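**Bed cover hem uneven after washing: shrinkage or bad cutting?**

Posted by Renu Rawat in Textiles & Laundry

I have a woven cotton bed cover, sold by Tutmont as article 2459. The label allows a warm wash. After two washes one long side hangs 30 mm higher than the other. I washed it with ordinary powder, spun it at full speed and line dried it folded over the wire. 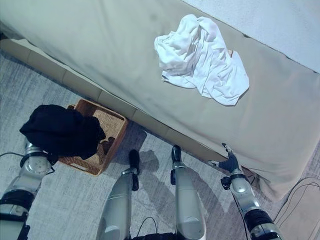 I measured both sides from the mattress edge with a steel tape. The width at the head matches the width at the foot. Is this shrinkage, and can it be reversed?

**Jyoti Sachdeva**

If both widths match, check the grain before anything else. Pull one crosswise thread near the foot and see whether it runs parallel to the hem. If it drifts, the fabric was finished off grain and has relaxed in the wash. To correct it:

1. Soak the cover in cool water for 30 minutes.
2. Spin at the lowest setting.
3. Pull along the short diagonal, working from corner to corner with a second person.
4. Dry flat.

Expect to recover part of the difference. The remainder has to be taken up in the hem.
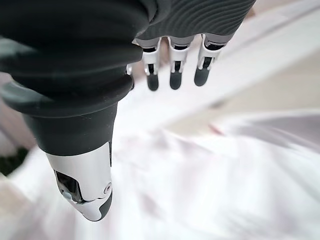
*Dark gray thumb with a silver-white tip, over a pale surface.*

**Pandey**

Had the same with a Fletitz one. Re-hemmed it and moved on. Also check it is centered on the bed, mine was off by a bit the first time I measured. Don't tumble dry.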